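Workshop notebook: Karance drum machine, clock and low end
Wednesday, bench log, evening
Posted by the Skinard bench

Print this page | E-mail this page

Carried on with the Karance from where the last entry stops. Complaint on the ticket: drifts against the sequencer, kick goes thin after warm-up. Two separate faults, as it looks now.

Clock first. Fed it from the Soltani at 16 steps and recorded both on separate tracks. The Karance slips late by 2 ms over 80 bars, then jumps back. The jump falls at the same bar each pass, so I suspect the divider and not the input stage. Cleaned the sync jack anyway. No change. Swapped the divider chip with one from the parts unit. Slip gone over three passes. Left the old chip taped inside the lid, marked.

Kick. Coupling cap on the voice board measured almost half its marked value. Replaced like for like. Decay is longer and the pitch sweep reaches the bottom again. Trimmer R14 was hard against its stop, now near center. Snare and hats not touched.

Output level is still lower on the left than on the right. Not chased yet. Check the op amp before blaming the pot. 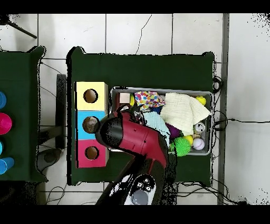
Voicing the kick for the Hiltach live set is the next job. They want three versions on one knob: short, medium, long. I'll name the patches after the boxes on the green cloth, yellow for short, blue for medium, pink for long, and put matching tape by the knob. Round hole in the top of each box, same as the dot I use on the panel drawings, so the sheet can carry the same marks. Saved to bank 2 for now.

To do: left channel, battery holder, rerun the clock test with the lid on. Serial 1314 goes on the ticket, the label on the back is peeling.

Last updated: November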